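In October I finally bought a soundbar, after 2 years of listening to films through the thin speakers of my TV. I chose the Trotell, on sale for 897. The Kinoshita was louder in the shop, but voices sounded sharp to me, and I mostly watch dramas.
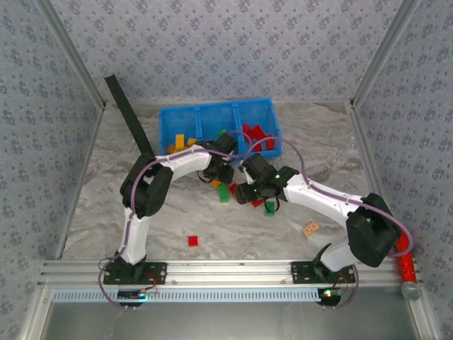
Red blocks on the right, orange and yellow on the left.

The setup took me 30 minutes. My mistake was the cable: I used the wrong HDMI port, so there was no sound until I read page 28 of the manual. Now dialogue is clear, even at low volume - my neighbors in Stotivbridge will be happy. The bass is a little heavy for the news, so I keep it at minus two.
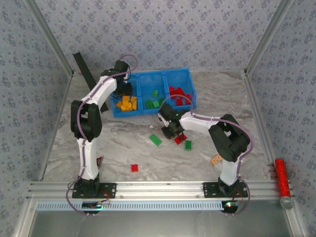
The blue bin, slightly turned.

I did not buy the rear speakers yet. My room is small and the sofa touches the wall. If you have them in a similar room, please write me how you placed them.

Begoñe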